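Mortimer Villanueva has been brining and drying pork shoulder at Grudelwood since the smokehouse moved out of its old shed. He keeps a notebook for every batch. The current one is number 641, a whole shoulder on the bone, and he would sooner talk about that than about the restaurant trade.

"Weigh the meat first," he says. "Then work out the salt. People who salt by the handful get a different roast each time and blame the oven."

His rate is 15 grams of salt for each kilogram of meat, bone included. The salt goes on dry, and the shoulder sits uncovered on a rack in the fridge for two nights. He does not add sugar at this stage. "Sugar goes dark before the fat has rendered. I leave it for the glaze, if there is a glaze."

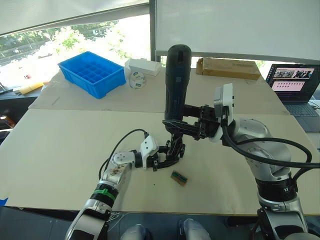 Black cylindrical device held upright over the cardboard-topped table.

The smoker, which the staff call the Caron after the street it came from, is run low for the first five hours on apple wood. Villanueva opens it once, at the third hour, to check the colour of the bark. He does not spray the meat. He tried it over one August with cider vinegar and with plain water, and the notebook shows a longer cook in both cases with no gain in flavour that he or the kitchen could pick out.

When the centre of the shoulder stops gaining heat, he wraps it in butcher's paper. "Foil is faster. It also steams the outside, and then you've lost the bark you spent all morning on." The stall on batch 640 lasted longer than he had allowed for, and lunch was served late.

On temperature he is less strict than his notes suggest. The usual target for pulling is well above the point at which pork is safe to eat, as the connective tissue needs the extra time. He starts testing the blade bone by hand before the probe gets there. If it turns freely, the shoulder comes out.

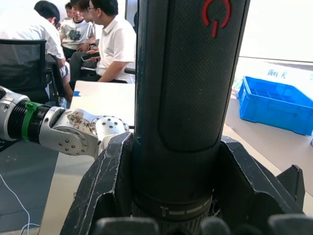
Textured black body, with the red power symbol near the top and the grey ribbed collar below.

Resting takes at least an hour, in a dry cooler lined with towels. The juices are poured off, chilled, skimmed and put back through the pulled meat with a little more salt.

He buys from Stisik, a small farm that sends him whole sides, and the legs go to Clorkel for ham. Asked whether the breed matters, he turns back to page 159, where two shoulders of the same weight are set side by side. "More fat on this one, better colour. The other was drier near the blade. That's two animals. I wouldn't hang a rule on it."

He plans to try a lower salt rate on the next batch.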